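January 31, 2023
Grostance notebook, counter and bags
Present: me, Josphat, Musyoka, Tanner for the first bit

Picking up from where I left off with the counter sticker. I still like it a lot! 请将面单朝上放置, so "please put the waybill facing up", white letters on dark and then the important half in black on yellow with the double chevrons. Even Tanner, who reads no Chinese at all, got as far as "something goes that way" from the colours. I had been planning to redraw it for the Gedcombe version and I've gone right off that idea. The ruler marks along the edge stay too. Josphat wants them moved to the front lip of the counter and I don't, and we argued about it over tea (again).
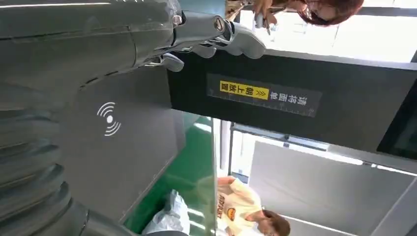
What I'm less sure of is how close the tap symbol sits to all this. It's the usual dot with curved lines, white on dark grey, perfectly clear by itself, but a person coming up with an armful of shopping has two things asking for attention side by side and one of them is a surface they'd naturally dump a bag on. Musyoka's answer is a raised edge between the pad and the counter. Mine is to put a hook somewhere and be done with it. We've priced neither. Gitau has a box of offcuts from the Ogola job and I'll ask him for a strip we could stick on with tape, just to get a feel for the height. 12 mm to start with, then 19 if that does nothing.

Then the rail. I went on a bit in the July entry about how people steady themselves while they sort their bags out, and I'd like to take the rail seriously this time as part of the layout, with its own line on the drawing. Silver metal, next to big black-framed windows, with that glossy green panel behind it. The green is lovely but it throws back every bit of light from the windows, and anything shiny you hold up in front of it gets lost in the glare. Thin white plastic especially. 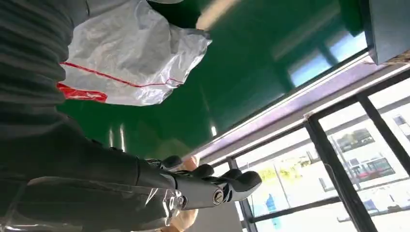 So, colours. Nicanor's suggestion was matt film over the green from shoulder height down, and Pluvby sent a sample which is in the second drawer (the flat one, please don't roll it up). I'd try it on one half only and leave the other as it is so we can compare on a bright day and a dull one. Quote for the full run came to 851, before fitting. Hmm. More than I wanted to spend on making something less shiny.

Bags, which were meant to be the whole of today. Our list of things people bring to a counter was all boxes! Nice square boxes with a flat top for the waybill. I've added paper takeaway bags, thin carriers, and the two together, paper inside or under plastic, which is how half my own lunches travel. They slump. A carrier spreads over whatever's next to it, and the pad is what's next to it. 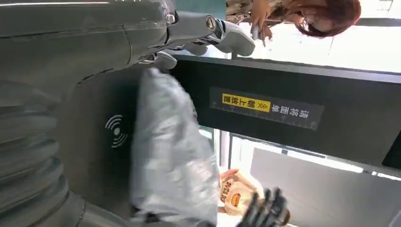 Musyoka thinks a slight slope away from the pad would sort it, and he may be right, though then the boxes creep. Could do a shallow dip instead. I sketched both on the back of the Ogola sheet, sorry Gitau.

To do:
Ask Gitau for the strip.
Film sample up on the left half of the green.
Buy carriers, the thin crinkly sort. A pack of 2000 is silly, see if the canteen will part with a handful.
Paper bags, DICOS size or near it, with something soft in the bottom.
Josphat to draw the lip with his ruler marks on, and I'll draw mine, same scale please.
Tanner has my good tape measure.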